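Last updated: August, 13:00

Rosunier opens tableware shop in Ustonmont

Rosunier will open a shop for patterned ceramic tableware in Ustonmont in August. It will stock 100 designs, from side plates to serving dishes, and employ four people.

The company has sold by post until now and sent out 2000 orders last year. Postal sales will continue from its Nusetik warehouse.

"Customers have asked for years if they could see the glazes before they buy," said Maj-Britt Isaksson, managing director. "Now they can come in and do that."
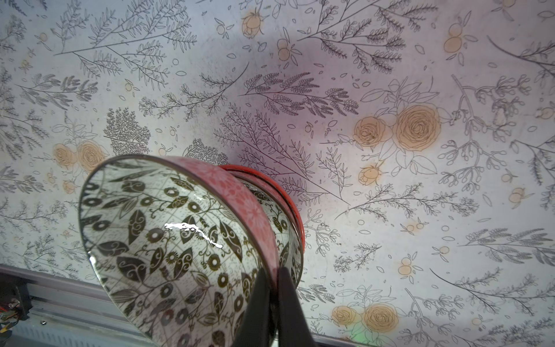 Patterned bowl with leaves and flowers inside and a pink floral exterior.

The shop is at 13 Zeleke Street. Orders placed online can be collected there from opening day.

Shares: 4 | Comments: 0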